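Bellbergの「Gratis」コース、手数料ゼロの中身について

株式・投信 雑談板 ＞ 証券会社・口座 ＞ スレッド表示

ねぎま口座
投稿 21:14
Bellbergから「Gratis」コースへの切り替え案内が届いた方、いますか。国内株も米国株も売買手数料ゼロ、切り替えは画面でボタンを押すだけ、というやつです。
うちは今の標準コースのままで特に困っていないのですが、案内のメールが今月だけで何通も来ていて、そこまで勧めてくるからには向こうに得があるはずだと思い、重要事項説明書を読みました。
気になったのは次の点です。
まず、月の約定が2回に満たないと、口座維持料として275円が引き落とされる。案内のページではかなり下まで送らないと出てきません。
次に、米国株の為替スプレッドが標準コースより片道13銭広い。これは説明書の別表にしか書いてありません。
それから、注文の取り次ぎ先として「Kırmızıgül」という名前が出てきます。取引所ではなく、値付けをする業者のようです。標準コースの別表にはこの名前がありません。
自分は年に何度かしか売買しないので、どう考えても損だと思うのですが、使っている方の感想を聞きたいです。宣伝以外で。

たてよこ指数
投稿 21:32
私は切り替え済み。国内株だけなら普通に得だよ。毎月積み立てで単元未満株を何銘柄か買ってるから、維持料は一度も引かれてない。
説明書の別表って言うけど、切り替え画面で同意ボタンを押す前に全部表示されたと思う。隠しているというのは言いすぎでは。

ねぎま口座
投稿 21:40
隠しているとは書いていません。目立つところに「ゼロ」と大きく出して、引かれるほうを小さく書いているというだけです。
毎月積み立てているなら確かに維持料はかからないと思いますが、それは維持料を避けるために売買の回数が決まってしまう、ということでもありますよね。

半年寝かせ
投稿 21:58
ねぎまさんの心配はよくわかる。
275円を毎月引かれたら年に3300円。十万円しか入れていない口座なら三・三パーセント持っていかれる計算で、下手な投信の信託報酬よりずっと高い。百万円なら〇・三三パーセント。インデックス投信を何も考えずに持つよりまだ高い。
「手数料無料」の口座が、放っておく人にとっていちばん高い口座になる。昔からある作りだよ。通信会社の料金表と同じ。
自分は前にも別の会社の似たようなコースで痛い目を見た。最初の半年は維持料が免除で、免除が終わるときの通知が取引報告書の山に埋もれていた。気づいたのは確定申告の書類をそろえていたときで、引き落としの行がずらっと並んでいた。
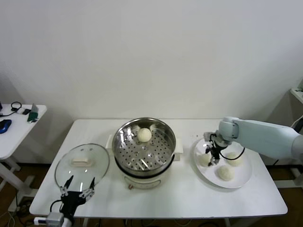
あのときは問い合わせ窓口にも電話した。返ってきたのは「電子交付にて通知済みです」の一言。たしかに交付はされていたので文句の言いようがない。だからBellbergに限らず、無料をうたうコースに移るときは、免除期間の終わりを自分のカレンダーに入れておいたほうがいい。会社のほうから大きな字で教えてくれることは期待しないこと。

たてよこ指数
投稿 22:05
それは半年寝かせさんが報告書を読んでいなかっただけでは……。

半年寝かせ
投稿 22:11
そのとおり。読まなかった自分が悪い。
ただ、読まない人がいることを織り込んで料金を組んでいる会社に、こっちが気をつかってやる義理もない。

板の外
投稿 22:27
横から失礼。Kırmızıgülのことが気になったので別表を見てきました。
書いてあるのは「当社は本コースの注文をKırmızıgülに取り次ぐことがあり、その場合に同社から対価を受領することがあります」という一文だけ。いくら受け取るのか、どの注文が回るのか、どこにも書いていない。
私はこれがいちばん嫌です。維持料は金額が書いてあるので損得を計算できる。為替も計算できる。約定の値段だけは、自分がどれだけ不利な値で買わされたのか、あとから調べようがない。
「最良執行方針」という文書も読みましたが、最良の定義が「価格、速度、確実性等を総合的に勘案」でした。総合的に勘案と書いておけば何をしても最良になります。

逆指値すき
投稿 22:41
板の外さん、それは疑いすぎだと思う。
取引所の外で値付け業者にぶつける仕組みは、うまく動いていれば取引所の気配より少しいい値がつくことがある。俺はGratisで国内の大型株をそこそこ売買しているけど、同じ時刻の歩み値と見比べて、不利だったと感じたことはない。半端な刻みでいい値がついたことなら何度もある。
対価を受け取っているから客が損をしている、とは限らないよ。業者からすれば個人の小口注文は相手にしやすいので、気配の内側で約定させてもまだ利益が残る。その残りを証券会社と分けているだけ。

板の外
投稿 22:50
「感じたことはない」だと困るんです。
見比べたのは何件ですか。約定のたびに全部記録したのか、気になったときだけ見たのか。気になったときだけなら、いい値がついた記憶のほうが残りやすいですよね。
それに、比べる相手が歩み値というのも弱い。自分の注文が取引所に出ていたらどうなっていたかは、出ていないのでわからない。

逆指値すき
投稿 22:58
記録はしてない。そこは認める。
でも逆に、不利だったという記録を出している人も見たことがない。疑う側にも何か出してほしい。

板の外
投稿 23:06
出せるデータを握っているのはBellbergとKırmızıgülで、客ではありません。
価格改善の実績を銘柄別に公表している会社はほかにあります。Bellbergが出さないなら、こちらは「わからない」と扱うしかない。わからないものを無料と呼ばれても、という話です。

ねぎま口座
投稿 23:15
実績の公表、案内のページを端から端まで見たけれどありませんでした。
「お客様に有利な価格で約定した例」という囲みはありましたが、例が一つだけで、しかも欄外に「説明のための数値です」と書いてあります。

成行ばあさん
投稿 23:31
私は標準コースのまま、もう何年もBellbergです。
手数料を払っているからといって約定がきれいかというと、それも証拠はないのよね。標準コースの別表にKırmızıgülの名前がないのは私も確かめました。でも「その他当社が適当と認める取次先」という項目がちゃんとあって、そこに何が入っているかは書いていないの。
有料のほうなら安心、と思い込むのも同じくらい危ないと思うわ。

板の外
投稿 23:38
うわ、本当だ。見落としていました。
標準コースのほうも「その他」で逃げていますね。比較の前提が崩れた。

たてよこ指数
投稿 23:44
ほら、だったら手数料がゼロの分だけGratisの勝ちでいいんじゃないの？

板の外
投稿 23:49
どうしてそうなるんですか。どちらも不透明だとわかっただけで、Gratisのほうがましだという根拠は増えていません。
少なくともGratisのほうは、対価を受け取ると会社が自分で書いている。標準コースには取次先をぼかした項目があるだけで、対価を受け取るとは書いていない。同じではないです。

たてよこ指数
投稿 23:53
書いてあるほうが正直とも言えるけどね。

円転こわい
投稿 0:12
米国株を持っている人間からすると、為替のほうがずっと大きい話なので書きます。
片道13銭広いということは、円からドルにして、また円に戻すと往復で26銭。一万ドル分を動かせば2600円です。標準コースの米国株手数料には上限があるので、一回の金額が大きい人ほどGratisのほうが高くつきます。
少額で何度も買う人はGratisが有利になる場面もある。ただしその場合も、毎回円から買うのではなく、ドルをまとめて用意しておいたほうがよくて、Gratisには外貨の入庫の制限があります。他社で安くドルに替えてから移すことができません。
ここが抜け道を塞いである感じで、私は切り替えをやめました。

ねぎま口座
投稿 0:20
外貨入庫の制限は気づいていませんでした。説明書のどこでしょうか。

円転こわい
投稿 0:24
説明書ではなく「外国証券取引口座約款の特則」というPDFです。切り替え画面からのリンクはあるけれど、文書の一覧の最後です。

半年寝かせ
投稿 0:31
文書の一覧の最後。いかにもだな。

貸株ねむい
投稿 7:48
朝から失礼します。昨夜の流れを読みました。
皆さんまだ触れていませんが、Gratisに切り替えると、自動運用の「Gosevden」の申し込みが初期設定でオンになっていませんか。私のときはチェックが入っていました。
Gosevdenは40銘柄に自動で分散するおまかせ運用です。余った現金を勝手に回してくれるという触れ込みで、これ自体の報酬は別にかかります。私はチェックを外しましたが、同じ時期に切り替えた家族は気づかず、買付余力が妙に減っていると言ってきて発覚しました。

たてよこ指数
投稿 8:02
それは私の画面では外れていた。時期によって違うのかな。

貸株ねむい
投稿 8:09
切り替えは7月です。画面を保存していなかったのが悔やまれます。

逆指値すき
投稿 8:15
俺は入っていたかどうか覚えてない。ただ今オンになっていないのは確かなので、外したか、最初から外れていたか。
仮に入っていたとしたら、それは擁護しない。手数料の取り方は会社の自由だけど、申し込んでいない商品にチェックを入れておくのは別の話。

半年寝かせ
投稿 8:27
Gosevdenの話が出たので、少し調べて書く。
40銘柄に分散と言えば聞こえはいいが、目論見に近い資料を読むと、入れ替えの頻度がかなり高い。入れ替えのたびに売買が発生して、それが全部Gratisコースの注文として流れる。つまりKırmızıgülに回る注文が増える。客は手数料ゼロだから回数を気にしない。会社は回数が増えるほど対価を受け取る。
陰謀だと言うつもりはない。ただ、三つの仕組みが同じ方向を向いているのは気持ちが悪い。
税金のこともある。特定口座で頻繁に利益確定されると、本来なら先送りできた課税が毎年来る。この分は「コスト」の欄に出てこないので、比較表を見ているかぎり永久に気づかない。
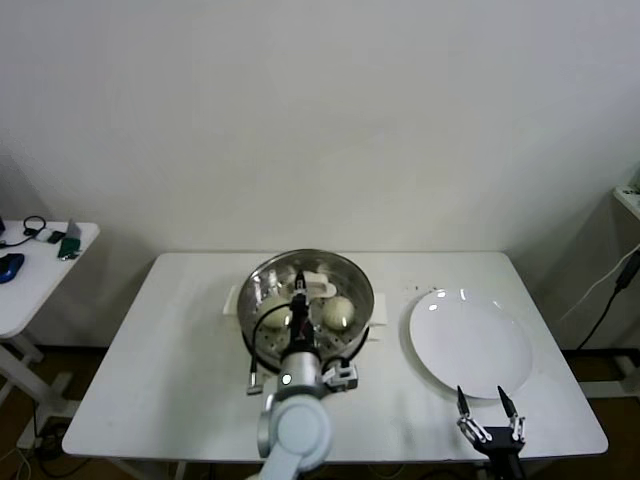 資料には過去の運用成績として右肩上がりの線が載っているが、これは税引き前で、しかもサービス開始より前の期間については後から計算したものだ。後から計算すれば、良かった組み合わせはいくらでも見つかる。開始後の実績だけを抜き出した数字は、自分が探した範囲では見当たらなかった。誰か見つけたら貼ってほしい。

逆指値すき
投稿 8:44
入れ替えの注文が全部Kırmızıgülに流れるというのは、どこに書いてあった？

半年寝かせ
投稿 8:52
「Gratisコースの注文として取り扱います」まで。Kırmızıgülに流れるとは明記されていない。
「全部」と書いたのは言いすぎだった。回ることがある、に訂正する。

逆指値すき
投稿 8:57
了解。そこは大事なところなので。
あと、入れ替えが多いからといって必ず利益確定になるわけじゃない。損の出ている銘柄を先に売る設計なら課税は軽くなる。資料にその記述は？

半年寝かせ
投稿 9:05
「税負担に配慮した売却順序を採用する場合があります」とある。
採用する場合がある、だそうだ。採用しない場合もあるんだろう。

成行ばあさん
投稿 9:22
「場合があります」の多い書類ねえ。

板の外
投稿 12:10
昼休みに問い合わせフォームから送りました。内容は次のとおりです。
・Gratisコースの国内株注文のうち、Kırmızıgülへ取り次がれる割合
・同社から受け取る対価の算定方法
・取引所の最良気配と比べた価格改善の実績
・標準コースの「その他当社が適当と認める取次先」に同社が含まれるか
返事が来たら貼ります。期待はしていません。

円転こわい
投稿 12:18
四つ目が良い質問ですね。含まれるなら話が全然変わる。

たてよこ指数
投稿 12:26
みんな熱心だなあ。私は毎月少しずつ国内株を買うだけなので、仮に約定で一株あたり何銭か損していても、浮いた手数料のほうがずっと大きいんだよ。単元未満株の手数料って、率にするとばかにならないからね。
疑うのはいいけど、少額の積み立て民にとっては今のところ一番ましな選択だと思ってる。

ねぎま口座
投稿 12:35
たてよこ指数さんの使い方なら得だ、というのは私も納得しました。
自分の場合は年に何度かしか売買しないし、米国株の割合も高い。得をする人の条件がかなり狭いのに、案内が全員に同じ文面で届いているのが引っかかっていたんだと思います。取引履歴は会社が持っているんだから、私が損をする側だと向こうはわかっているはずなので。

逆指値すき
投稿 12:41
そこは同意。履歴を見て「あなたの場合はこうなります」と試算を出せばいいのに、出さない。

貸株ねむい
投稿 12:49
試算の画面はありますよ。ただし入力が月の売買代金と回数だけで、維持料も為替も入りません。何を入れてもGratisが得と出ます。

半年寝かせ
投稿 12:53
それを試算と呼ぶのか。

板の外
投稿 17:36
返事が来ました。思ったより早かった。
「個別の取次割合および対価の詳細につきましては、開示しておりません。最良執行方針に基づき適切に執行しております。標準コースの取次先につきましては、約款をご確認ください」
以上です。質問には一つも答えていません。約款を読んだうえで聞いているのに、約款をご確認くださいと。

円転こわい
投稿 17:44
「含まれません」と言えば済むところを、言わないんですね。

逆指値すき
投稿 17:58
うーん、この返事は印象が悪い。
ただ窓口の人は決まった文面しか返せないだろうから、含まれると認めたことにはならないと思う。

板の外
投稿 18:03
もちろんです。わからない、のままです。
私は新規の買い付けを別の会社に移すことにしました。既存の株は移管に手間と費用がかかるので当面置いておきます。移した先がきれいだという保証もないので、そちらの別表も今夜読みます。

成行ばあさん
投稿 18:30
私は動きません。どうせ年に何度も売らないし、配当をもらうだけなら取次先も何も関係ないもの。

ねぎま口座
投稿 19:12
皆さんありがとうございました。標準コースのまま残ることにします。
切り替えを考えている方は、少なくとも月の約定回数、外貨入庫の特則、Gosevdenのチェック欄は見てから押してください。特則のPDFは円転こわいさんの書いたとおり、一覧の最後にありました。

貸株ねむい
投稿 19:25
追記です。Gosevdenは解約しても、保有分の売却が終わるまでは報酬が日割りでかかるそうです。家族の分を解約しようとして知りました。

たてよこ指数
投稿 19:33
一度切り替えたら標準に戻せるの？　戻す気はないけど、一応聞いておきたい。

貸株ねむい
投稿 19:41
戻せますが、申し込みは書面だそうです。入るときはボタンでした。

半年寝かせ
投稿 19:47
書面の請求は電話？

貸株ねむい
投稿 19:52
電話です。今日かけたら混み合っていて、つながらないまま受付時間が終わりました。明日またかけます。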